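Capital Request

The form had fourteen fields, and the purchasing lead at Surkesetti had filled in thirteen of them before lunch. The fourteenth was Justification. It accepted 300 words.

She had written 53.

The request covered 4 two-arm workstations for the sorting room. Each line gave a part number, a unit price, a lead time and a useful life. Useful life was five years on all of them. The depreciation schedule had been built by the finance office and would not accept any other value. She had once tried to enter seven for a forklift and the cell had turned red and stayed red until she closed the file.

Two vendors had answered the call for bids. Hinrichs sold the arms, the controller, the grippers and a support contract as a single price. Cokgate sold the same things separately, with a separate page for each, and on the last page a line called "integration, estimated" that had no number beside it. The Cokgate total was lower. It would remain lower until somebody wrote a number on that line.

She opened a new sheet and began to write numbers on it.

Floor anchors. Power drops. A second network cabinet, if the facilities group decided that the first one was full, and they always decided that. Training, two operators per station per shift. Spare fingers. The fingers were the part that wore out. Hinrichs listed them in bags of 100 and Cokgate listed them in pairs, so she had to convert one to the other before the columns would line up. When they did line up, the gap between the bids had closed by more than half.

The technical reviewer sat two floors down and communicated mainly by attachment. His comments on the draft arrived at 1:40.

"Section 3. You assume rigid items. Intake is not rigid items. See pilot."

The pilot had run at Cultwood, the research site across the river, since October. She had paid for it out of the small projects line and had never visited. The pilot produced a report every two weeks, and the report was filed in a folder she had permission to open and had not opened. She opened it now. It contained tables, most of them dense, and one photograph per task setup. She scrolled down until she reached a setup that was not boxes.
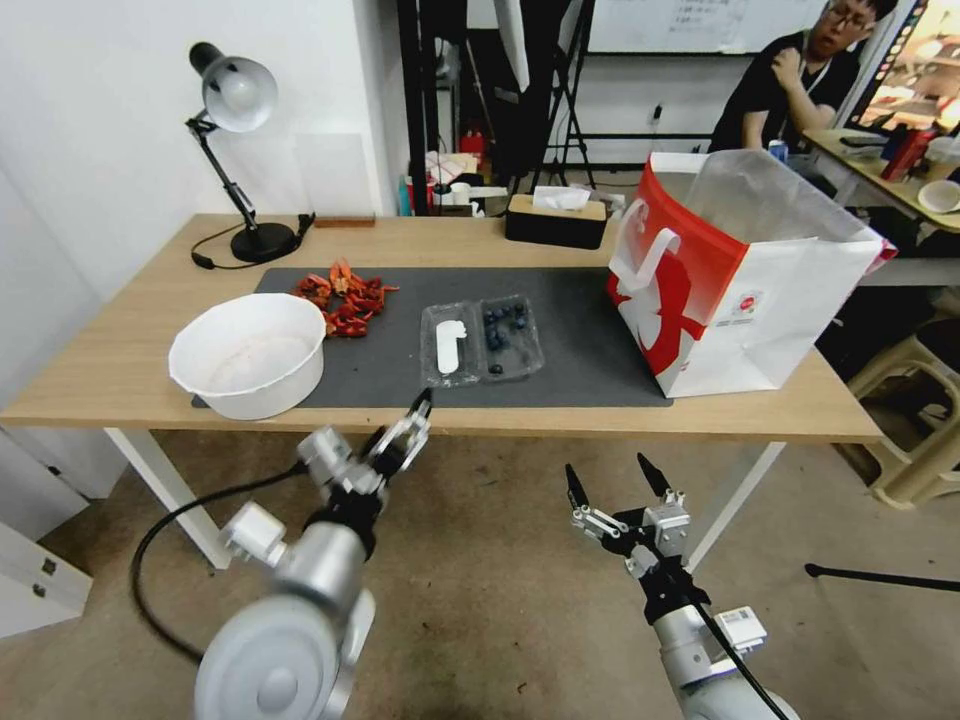 Cultwood pilot, mixed food setup: basin, chilies, two-compartment tray, bag at right.

She looked at it for longer than the tables. The arms were silver, which the brochures also showed, but the brochures had not shown the cables. There was one along each arm. She added a row to the sheet: cable management, per station. Neither bid had it.

Then she looked at the peppers. A dried pepper was curled and hollow and would give under the fingers. A blueberry was round and would roll, and if it did not roll it would split. The bids quoted a grip force range in newtons. The range was wide and had obviously been written by someone who was thinking of cartons. She pulled the data sheet for the Hinrichs gripper and read the low end of the range twice. She pulled the one for Cokgate. The low end was the same figure to the second decimal place, and so was the footnote under it, including a misplaced comma.

She wrote to the reviewer. "Do both vendors buy the gripper from the same supplier?"

The reply took six minutes. "Yes."

She waited to see if there would be an attachment. There was none.

She went back to the sheet and took the gripper out of the comparison. It was the same part at two prices, and the difference between the prices was margin. That left the arms, the controller, the contract and the blank line. She weighted them the way the procurement manual said to weight them, then a second time by how often each one had caused her to be called at home. The two methods gave different winners. The manual's method gave Cokgate.

At three she called the site. The engineer who answered had the flat patience of a person who is called by budget offices.

"How long does the fruit take?" she asked.

"To do what?"

"To sort. Per item."

"Which fruit?"

"Any of it. I need a cycle time."

"We don't report a cycle time on that setup. We report attempts."

"What would you put down, if you had to put down a time?"

"I'd put down attempts."

She typed "attempts" into the cell. The cell was formatted for seconds and returned an error. She changed the format to text, and the total at the bottom of the column went blank. The blank propagated to the summary page, where payback period now read as a dash. She left it that way while she was on the phone.

"If you were buying four," she said, "what would you buy?"

"Four of what? Four arms or four stations?"

"Stations. Eight arms."

"I'd buy one station."

"The request is for four."

"I understand. I'd buy one station and three tables. The same tables, the same height, the same mat. Have your operators lay out the intake on the tables for a quarter and write down what's on them. You don't know what's on them."

She did have a document that described the intake. It was called Intake Categories and it had six entries. The third entry was Produce and Dry Goods. The pepper and the blueberry were both in the third entry, along with rice, onions, flour and, for reasons that predated her, candles.

"What does a table cost?" she asked.

"I don't know. It's a table."

She thanked him and hung up and looked up tables. There was an approved supplier for furniture, with a catalog, and the tables in it had metal legs and came flat in a carton. Three of them cost less than one bag of fingers. She put them on a new line and the form asked for their useful life. She entered five.

The revised request went from 4 stations to one, with an option on the remaining units at the quoted price, to be exercised inside twelve months. Hinrichs agreed to the option in writing by the end of the day. Cokgate agreed to discuss it. She recorded both responses in the bid log in the words the vendors had used, and attached the two data sheets with the footnotes marked.

The capital group liked large requests better than small ones. A large request had one meeting. A small request had one meeting too, but it also had a follow-up, in which the group asked why the rest of the money had not been spent. She set aside an hour for the follow-up now, while the calendar was open.

There was still the fourteenth field. She deleted the 53 words. They had said that the equipment would improve throughput, lower handling cost and support the long-term direction of the sorting program. They had been approved in that form on three earlier requests, one of them for shelving.

She wrote:

"The intake includes items that bend, roll and bruise. Existing categories do not separate them. Both bids specify the same gripper, and its rated range does not address these items. The pilot site does not report a cycle time for them. One station is requested so that a cycle time can be measured here, on our own intake. Three tables are requested so that the intake can be described. Payback period is left blank because no input for it exists."

The form counted the words and found them acceptable. It did not find the dash acceptable. A box opened and told her that payback period was a required numeric field.

She considered zero. Zero would pass validation and would place the request at the top of the ranked list, above the roof. She considered 99, which the shelving people used. In the end she called the finance office and asked them to unlock the cell. They said that unlocking a cell required a request.

"Which form?" she said.

They sent her the link. It had nine fields. She filled in eight of them, entered June 14, 2021 as the date needed, and began on the justification.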